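3.2 Table coverings and reflected sound

Hard table tops are a known source of early reflections in shared work rooms, but the effect of a thin cloth laid over them is rarely reported. Most of the published values concern curtains and wall hangings, where the cloth hangs free with an air gap behind it. In the present study the cloth lies directly on the surface, and its absorption at low frequencies was expected to be small. Covered square tables with a plate and a cup on them are shown in Figure 2.

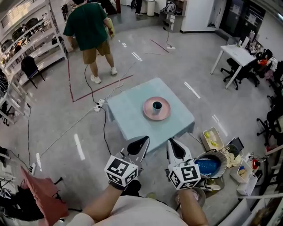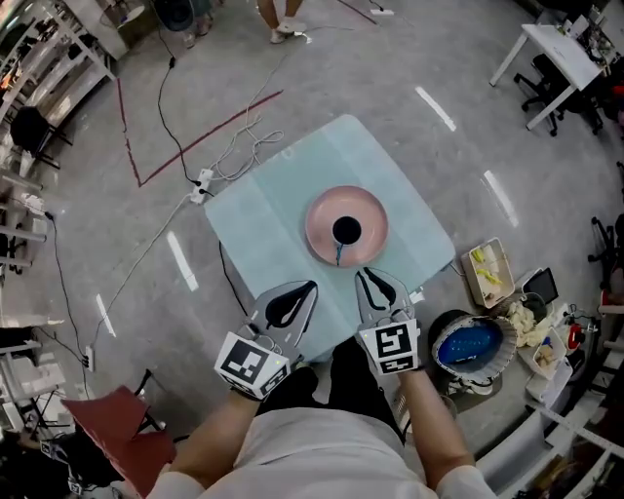

Figure 2. Covered table with a pink plate and a small dark cup, two views.

Measurements were made in the Dirnari building, in a room with a hard floor and painted walls. The room was chosen over the larger hall at Bozkurt used in our earlier work, where ventilation noise masked the upper bands. Background level was logged before each run, and runs in which it rose during the decay were discarded and repeated. Doors were kept closed. Window blinds were left in the raised position throughout, as lowering them was found to change the decay time by more than the quantity under study.

Three conditions were compared: bare tables, tables with a single layer of cloth, and tables with a folded double layer. The source was placed in one corner and the receiver at seated ear height, 700 mm from the nearest table edge. Each condition was measured at 18 receiver positions, with the source moved once between the first and second halves of the set. Decay curves were fitted over the range from 5 dB to 25 dB below the starting level. Fits with visible double slopes were flagged by one reader (T. Gezer) and checked by a second (D. Pinheiro); where the two disagreed, the position was excluded from the average for that band only.

The single layer gave no change in decay time below the 500 Hz band that could be separated from the spread between positions. Above the 2 kHz band the decay was shorter in both covered conditions. The double layer performed slightly better than the single layer in the highest band, but the gain was small compared with the cost in material and laundering. Clatter from dishes, logged separately with the Pikar meter, fell more clearly than the decay time did. We attribute this to reduced impact at the contact point, a separate mechanism from absorption, and treat it in Section 3.4.

Two limits should be noted. First, cloth tension was not controlled, and folds near the corners may trap air and raise absorption locally. Second, all runs were made with the room unoccupied. Clothing absorbs strongly in the same bands, so the benefit of a table covering is likely to shrink as seats fill. The occupied case was modeled using the procedure of Section 2.5, and the results are given in Table 4.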